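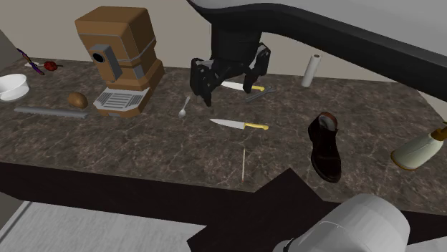 Will a robot ever tidy my kitchen bench?

Posted Aug 30, 2019

I've been promising a post on this since June, when my sister-in-law asked if I'd be out of a job once the machines learned to wipe down after tea. I laughed, and then I went home and read far too much about it (the kettle boiled dry, but that's another story).

Most of the learning seems to happen in simulation these days, on rendered benches like the one at the top of the page. And what a bench! A coffee machine, a shoe, a rose, a wrench in with the knives – it could be my place on a school morning. You or I would sort that lot while talking on the phone. For an arm with two fingers, every item is its own little puzzle, and a spoon lying flat on stone is a mean one. There's so little to get hold of.

I had a go at a home version with my old Kuvari hobby arm, which cost me $232 second-hand and lives in the garage. I gave it 100 tries at moving a teaspoon from the bench to a mug. It managed 16. One of those took up to 6 minutes, and I'd have had the whole dishwasher stacked by then.
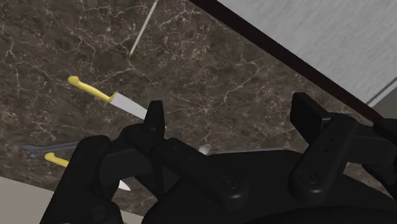 Spoon, wrench and the two yellow-handled knives, seen from down at the gripper.

So my answer is not yet, at least for the general clearing up. One job, same spot, same object, all day long? I'd believe that of a workshop now. My bench is never the same twice, and I'm still the one holding the dishcloth. I'll try the Kuvari on socks next, once I've found a new belt for the elbow.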